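April, open house, written up the same evening

Doors opened at 8 and I was already behind, of course. I'd left the sim station for last and the big monitor wanted an update the second I plugged it in. Next time: boot everything the night before, including the spare laptop!

Badge count at the end was 300, way more than we planned for, and the line for the Dututia table went out past the coat racks. We ran out of the short handouts before lunch. I printed more on the slow printer upstairs (sorry to whoever's job I bumped).

The Etell folks came by in a group and asked good questions, mostly about how we pick objects for the bedroom set and whether the arms get the same start pose every time. I said no, we jitter it, and then couldn't remember by how much. Need to look that up and send it to them. They also wanted to know if they could drive it themselves, so I let a few of them have a go with the hand controllers. Big hit, especially with the kids, who are much less careful than we are and found two ways to get the left arm tangled up that I'd never seen. Wrote both down in the bug list.

Scene numbering: the bedroom is 1,473 in the Carvalho library, NOT 62 like the handout said. 62 is the old kitchen. Fix before we reprint.

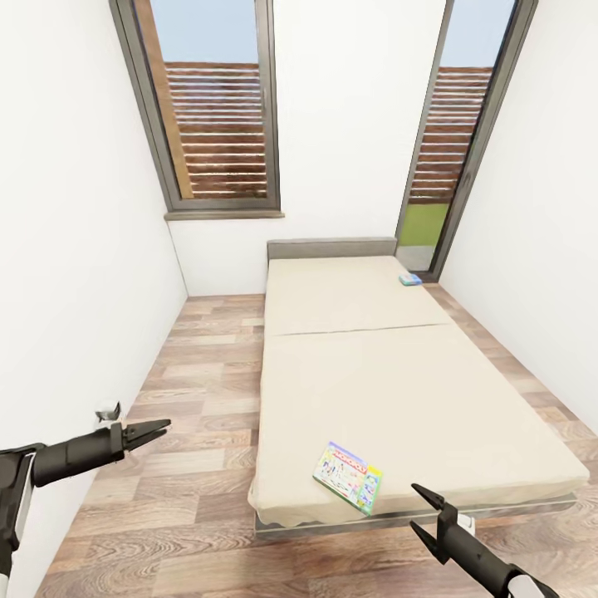 Bedroom scene on the demo screen, both grippers open, Monopoly box near the foot of the bed.

People loved the board game. I got asked over and over if the robot could play it (no). One visitor from Ostero thought the view out the windows was a real backyard for a good minute, fence and all, so whoever did the lighting can take a bow.

To do: send the jitter numbers to Etell, fix the handout, return the extension cords, and find out who has my good HDMI cable.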